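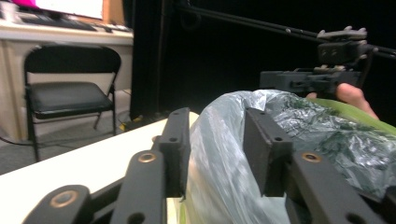
Home Notebook Older Newer Search

Notebook, Bevan room, April
Entry 577: bags as liners in the small black wastebasket

Started 9:40. Kyung-hwa wants us to stop buying liners and use up the carrier and packing bags instead. Her case is that they're already in the building, they cost nothing, and a bag is a bag. I agree with the first two. The third I've heard before, usually from people who don't empty the bins.

What I want out of this entry is a way of fitting one that stays put until the bin is full, and some idea of how long it takes compared with a proper liner. If it takes twice as long, the free bag isn't free. Simão thinks I've already decided. I'd say I've got a prior.

The bin is the round black plastic one, slight taper toward the base, thick rolled rim, faint ribbing up the side. I'm doing it up on the table. Fitting a liner on the floor with your back bent makes every bag seem worse than it is, and I don't want to be accused of rigging it.

The rim measures 80 cm the whole way around, outside edge. The mouth of the bag, opened up and taped flat against the ruler twice over, comes to 85 cm. So on paper there are 5 cm to spare, and Kyung-hwa has underlined that number in the margin of my last entry. I don't believe it buys as much as she thinks. The rim is rolled, so the film has to go out, over and back under, and it's going under that uses up the slack. A bag that just reaches the outside edge is a bag sitting on top of the rim waiting to fall in.

The Widach liners we've been buying are cut a good deal wider than that and nobody here has ever complained of them slipping. I've complained of them tearing.

The bags

Cloudy, see-through film, with dark green printing, and pale lime green for part of it. They came out of the drawer crumpled, and they go back to crumpled the moment you let go. I tried flattening one with my hand, then with a ruler, then under the big Premport catalog over lunch. It came out from under the catalog looking fine and had gone back to its old shape by the time I'd found the bin.

Damir says the creases help, that the film grips itself. Maybe. What I noticed is that the creases hide where the opening is. I spent longer finding the mouth of the bag than I did on everything else put together, and that was with the thing right in front of me. A liner off a roll at least has one straight edge and a row of perforations to tell you which end you've got. Rubbing the two layers between finger and thumb works. Licking the finger works better and I'm not writing that into anything official.

Whether the green part is thicker than the clear part I can't say. It feels stiffer to me. Conceição says it feels the same. We should put the micrometer on it before either of us repeats this to anyone.
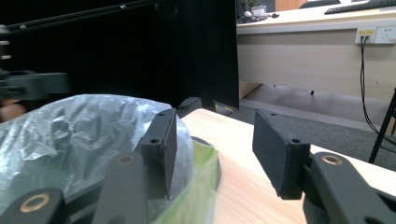 Fitting it, first go

Method one was Henrique's, and it's what most people do without thinking: shake the bag open with air, drop it into the bin, pull the top over the rim wherever it reaches.

I don't like it. The shake fills the bag with air, and the air has nowhere to go once the bag is in, so it sits up like a balloon and you have to punch it down. Punching it down drags the top in. Then you pull the top back out and the bottom lifts. I did this five times and got a flat bottom once, and on that one the back edge had slid off the rim before I'd let go of the front.

Henrique says I was rushing. I was going at the speed a person goes at when there's a bin to be done and eleven other things as well, so if the method only works when you're being careful I'd count that against the method.

Note for whoever repeats this: the bin is light when empty and walks across the table when you tug on one side. Pull on two opposite sides together and it stays where it is. This is obvious and I still had to be told by Simão, who was eating at the time.

Fitting it, second go

Method two, my own, although I'm sure it's been done:

1. Find the mouth. Open it a hand's width only. Don't shake.
2. Push the closed end down into the bin with a fist, keeping the bunched top in the other hand. Go all the way down.
3. Let the top stand up out of the bin in a bunch and leave it for a second.
4. Take the bunch on two opposite sides and spread it outward, both hands at the same pace.
5. Hook one side under the roll of the rim. Keep a thumb on it.
6. Hook the opposite side. Work around in both directions from there.

Steps 4 and 5 are where it's won or lost. If one side goes over the rim before the other is anywhere near it, all the spare film ends up on the near side and there's none left at the back. Opposite sides together gives the spare a chance to even out.

It's slower to describe than to do. It's also slower to do than I'd hoped. With a Widach liner I can be sloppy at step 4 and the extra width covers for me.

I marked each side of the rim with a bit of tape so I'd start from the same place each time. Damir asked why. If I change the start point and it goes better, I won't know whether I got better or the start point did. He nodded in the way he does.
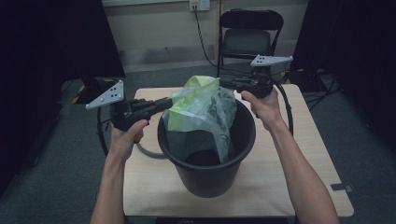

The other thing I'd been putting off was loading it, and I have to be fair here: it did better than I expected. I used scrap paper and offcuts of card, weighed out to 941 g on the parcel scale, because that's about as much as this bin ever sees before someone gives in and empties it. Dropped it in by the handful. With method two the rim held on three sides and crept on the fourth, the one I'd hooked last. With method one it went in at the second handful, all of it, and I had to fish the bag out from under the paper.

Three sides out of four sounds like a pass. I don't think it is one yet. The side that crept would have gone over with anything heavier, and paper is about the kindest rubbish there is. Nobody has put an apple core or a half-full cup in there. Kyung-hwa wants to call it done. I want wet waste before I sign anything.

Also, the film clings to the wall of the bin on the way out. There's no vent at the bottom, so lifting a full bag pulls against a vacuum, and the harder you pull the more the mouth stretches. A proper liner does the same, to be fair to the bag. Conceição's answer is a hole drilled low in the side of the bin. I'm willing to try it on one bin. I'm not willing to have her do all of them over a weekend like she did with the coat hooks.

The knot

Tying off is poor. By the time the bag is unhooked from the rim there isn't enough free film left to tie unless the bin is well short of full. I managed a twist and a tuck. Henrique managed a knot but he had his bag only half loaded and I'm not counting it.

Prirov apparently sells a plain elastic band for bin rims. Simão found it and is pleased with himself. It would fix the creep. It would also mean buying something so as to be able to use the free thing, and then keeping track of a band for every bin, and I give those bands until summer before they're all around rolls of drawings.

Where this leaves us

Kyung-hwa's claim that a bag is a bag: no, not on this rim.

Method one: drop it. I'd like the sheet by the sink that shows it taken down as well.

Method two: usable for dry waste, by someone who's been shown. I'd want to see a person who hasn't been standing here all day do it from the written steps only. Damir's volunteered his afternoon, so he gets the list and no coaching. I'll stand by the door and keep my mouth shut.

Still open: film thickness, clear part against green part. Wet waste. One bin with a hole in it. Whether the tape marks helped me or just made me feel organized.

Liners stay on the order for now. I've left the quantity as it was and initialed it, so if anyone changes it I'll know it wasn't me.

Stopped 4:15. Bags back in the drawer.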